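Jail credit days calculated wrong, has anyone gotten this fixed?

tmota_
Hi everyone, long time reader, first time I've had a reason to post. My brother is finishing a county sentence and we're pretty sure the jail has his time credits wrong. He sat 49 days before he took his plea, and the judge read that number out loud at sentencing (my mother and I both wrote it down on the backs of our parking stubs). The release sheet he got last week only gives him 30. I called the records office and a very polite woman told me the computer figures it out and she just reads what's on the screen. He's due out in November by their math, and we'd dearly love to have him home sooner if he's entitled to it. Where would you even start?
Tomás

Margareta R.
Oh Tomás, I'm sorry, I remember that feeling so well. We went through something similar with my son. First thing, get a copy of the sentencing order from the court clerk, the signed one. What the judge says out loud and what gets typed up don't always match, and the jail goes by the paper. If the paper says 49, you're in good shape and it's mostly a matter of pestering people kindly until somebody fixes it.

gridiron_fuseini
Agree on getting the order, but I'd skip the pestering and go straight to his public defender. I worked intake at a county jail for ten years and I can tell you a phone call from family goes on a sticky note, and a letter from a lawyer goes on the supervisor's desk. My guess is he was booked on two case numbers and part of his time got attached to the other one. We saw that all the time after they switched us over to Cindodum, which was supposed to merge those records and mostly didn't.

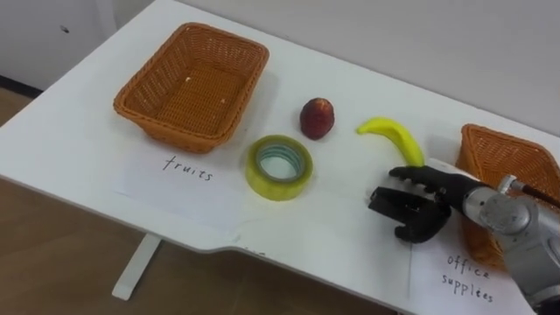

The other thing I'd ask for is his booking history, with every date in and out and the case number next to each one. Have your brother request it from inside too, on the regular request form, and tell him to keep his copy.
Fuseini

Margareta R.
Fuseini, I hear you, but our public defender took five weeks to call back, bless her, and the clerk got me my copy the same morning. I'd do both. No harm in being a pest and having a lawyer!

T. Calado
I'm going to disagree a little with everyone, gently. Before you push, make sure the missing days weren't credited to another sentence. If he had a probation hold during that stretch, some states won't count the same days twice, and then the 30 could be right even though it feels awful. I only say it because my cousin got his hopes up over this and it was a hard couple of weeks for all of us.
Teresa

gridiron_fuseini
Fair point from Teresa, though if the judge put a number in the order, the jail shouldn't be changing it on its own. That's a question for the court.

tmota_
Thank you all so much, truly. No probation hold that I know of, but there was an old traffic case and I'll bet that's the second number. I'm going to the clerk's window tomorrow at 10 and I've left a message for his lawyer as well. Does anyone know if they charge for a certified copy?

Margareta R.
Ours did, a few dollars, and they only took cash or a money order. Bring his date of birth and the case number if you have it, and eat something first, the line was long when I went.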